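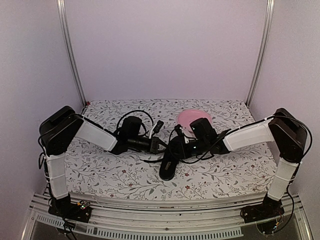

Both arms over the cloth, with the black sandal and the pink plate.

Building a two-arm bench cell in a shared workshop, part three: the box, the rail and the cables

Posted 11 November 2025

Right, kettle's on, let's get this written up. If you've been following along you'll know that parts one and two were all about the arms themselves (printing the white covers, fitting the motors, swearing at tiny screws). This part is about everything the arms sit on and in. I had this down as a weekend job. It took most of August.

I build at Vultonau, which is our shared workshop, and that shaped a lot of what follows. I can't leave things bolted to the communal benches, and people need to walk past without getting an elbow in the ribs from a motor. So the whole lot had to be one solid unit with walls. If you've got a garage to yourself you can skip the walls, but I'd still do them. They're lovely to work against and they stop small objects flying off under the pillar drill.

What you'll need

Two arms, finished and tested one at a time
Grooved metal profile for the front rail, the posts and the supporting frame
T-nuts and bolts to suit (buy double, they vanish)
Three pale wall panels
A flat board for the table
Slotted cable channel with the comb-like sides
A big bag of white cable ties
A patterned cloth, or several

My profile came from Herrero, who'll cut to length if you ask nicely, and the bill for all the metal came to 195 quid including delivery. I was expecting worse.

Step 1: Get the front rail dead straight

The rail goes right across the front, just below the edge of the table, and both arms fix to it, one at each end. Everything else depends on this piece, so don't rush it. I laid mine on the flattest bench we've got and checked it with a long straight edge before I put a single bolt in. Mine is 800 mm long, which gives the two grippers plenty of overlap in the middle. Go much wider and they'll both be stretching to reach the same object, and a stretched-out arm sags and wobbles and generally sulks.

Fit the T-nuts before you close off the ends! I forgot, twice, and had to take an end apart both times.

Step 2: Frame, table and posts

Build the supporting frame next, then drop the board in and check it for rock. Push down hard on each corner in turn. If it moves at all, loosen everything on that side, press it flat and tighten up again a bit at a time, going round in a circle like you would with a car wheel.

The posts stand at the back corners of the table, where the walls meet. Use a proper square here. I trusted my eye and then spent a whole evening wondering why the back panel wouldn't seat.

Step 3: Walls

I went for a pale lavender-grey for all three walls. White bounced too much light back at the little cameras on the wrists, and the dark grey I tried first made the black grippers almost impossible to pick out. The lavender was left over from somebody's bathroom and it's been perfect. Keep it plain. A slightly grainy finish is fine, shiny isn't.

Leave the front open. You'll be reaching in a hundred times a day to put things back where they started.

Step 4: Mount the arms

Get a friend for this bit, or at least a stack of books to prop things up. Offer the base up to the end of the rail, start all the bolts loosely, then nip them up. Do the left one, do the right one, and then (power off!) swing both arms in by hand until the grippers meet over the table. You're looking for two things:

The grippers can meet near the middle without either arm being at full stretch.
The elbows clear the side walls all the way through the swing.

My right elbow sits quite near its wall. I've put a soft limit in the settings so it can't go any further out, and I check that limit every time I've had the arm off.

Step 5: Cables, oh the cables

This is where most home builds come unstuck, mine included. The first version of this cell ran beautifully for one afternoon and then the left wrist motor started dropping out at random. I changed the motor. I changed the board. It was the plug, being tugged a tiny bit every time the wrist turned.

So, the rule I follow now is that every joint gets a generous loop. Move the joint to one end of its travel, then the other, and leave enough slack that the cable never goes tight at either. It'll look far too long. Leave it alone! The loops over the motor housings stick up like a bad haircut and I've stopped minding.

Between the joints, tie the cable down. One white tie round the middle of each upright cover, and a few more by the forearm if the cable wants to wander. Don't pull them so tight that they pinch. You should be able to slide the cable along under the tie with a bit of a push.

Down at the bottom, everything goes into the slotted channel below the rail. Mine stops short of the right base, and if I did it again I'd buy a longer piece, but there we are. Snap the cables in through the slots one by one and label both ends before you do.

The control boards live on the bases where I can see their lights. I've thought about boxing them in, and I probably should with so many people about, but being able to glance down and see that both sides have power saves me no end of time. Keep loose metal bits well away if you do the same.

Step 6: Wrist cameras

Each camera sits on a slim pale bracket that comes up from near the gripper, tilted so that it looks down towards the fingers. Print the bracket with the layers running along its length or it'll snap at the bend. I use Tratilar for the control software and it wants the gripper tips visible in the picture all the time, so set the tilt with the gripper open and then check it again with the gripper closed.

Tighten, run it for ten minutes, tighten again. They do creep.

Step 7: Dress the table and try some things

My current cloth is a white one with thin branches, little grey leaves and red flowers all over it. A busy pattern is a good test, because anything that only works on a plain table isn't going to cope in a kitchen. Pull the cloth smooth and fix it under the edges so the grippers can't drag it along with them.

For objects, raid the house. The sandal's a favourite of mine: it's black on a white cloth so you can find it easily, but the grippers are black too, and that makes the last bit of the approach much trickier to judge. The pink plate has a shallow raised rim, so there's something to aim for, though you need to come in low. Start slow, with your hand on the off switch, and only bring the second arm in when the first one's behaving.

I save every run, good or bad, under the project name Prarance. The folder's up to 3234 runs and I've marked 856 of those as worth keeping. That's a fussier cut than it sounds. I bin anything where I bumped the table.

A few odds and ends

Re-check the rail bolts after the first week. Four of mine had worked loose.

If one arm judders and the other doesn't, swap the power leads over before you touch anything else.

Don't use black ties on black cable. You'll never find them again when you need to snip one.

Part four will be the leader arms, as soon as I've reprinted the handles. The first pair were far too small for my hands and gave me a blister.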